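Vivent Handling Practice Gallery
Soft Objects and Hand-Held Grippers

Vivent maintains this page for operators, trainers and visiting staff who record handling work with hand-held grippers. The entries show the work at hand and are read together with the Oltitz Handling Rules, which apply at both of our sites, Skukden and Rweyemamu. Operators are expected to know the rules before their first session. The gallery does not replace the induction.

Section 4 of the rules concerns soft objects: plush toys, folded cloth, cushions and similar items. These change shape under pressure, and a grip that looks secure can slip once the object is lifted. Operators are to close the fingers slowly, stop as soon as the object is held, and avoid closing on eyes, buttons or other hard parts sewn to the surface. 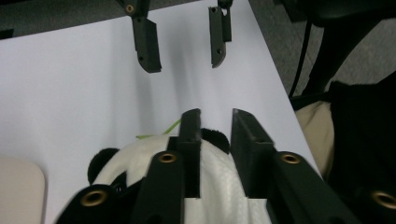
The same section covers the work surface. A plain, light, matte covering is preferred. It should lie flat and reach well past the area in which objects are picked up and set down. Coverings that are creased, torn or marked are to be replaced before the next session - not at the end of the shift. Cables are to be kept clear of the operator's feet and of the path of the grippers.

When two grippers are in use, the second is held clear until the first has a settled grip. The fingers of one gripper should not touch those of the other. Where an object is passed between them, the receiving gripper closes fully on its side before the giving gripper opens.

Grippers are inspected at the start of each session. Operators check that the fingers meet evenly, that fasteners are tight and that no edge is rough enough to pull at fabric or fur. A gripper that fails any of these checks is tagged and set aside. Fingers are replaced after 1,000 recorded grips, whatever their appearance.

No operator should record for more than 20 minutes without a break. The break is to be taken away from the station and entered in the session log.

The current edition of the rules was adopted in October. Printed copies are kept at each station, and questions may be left with the training office in Room 820 at Skukden. Entries for rigid objects and for containers with lids appear on page 2 of the gallery.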